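Garkska Fan Channel, monthly meeting, April 15, 2019

Ghada Zoubi opened by reading out the new numbers: 800 subscribers, up 100! Lots of cheering. The Stovex dance cover is still our most watched upload, and the Movach reaction video is catching up fast.
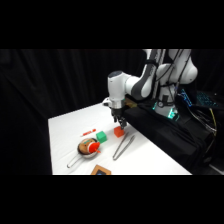 Channel art came next, and we love the new banner sketches. Ghada wants a bolder accent color, and the orange of the cube on the white table won everyone over. She'll redo the logo in it by May.

Livestream: 11 for, 6 against. Going ahead!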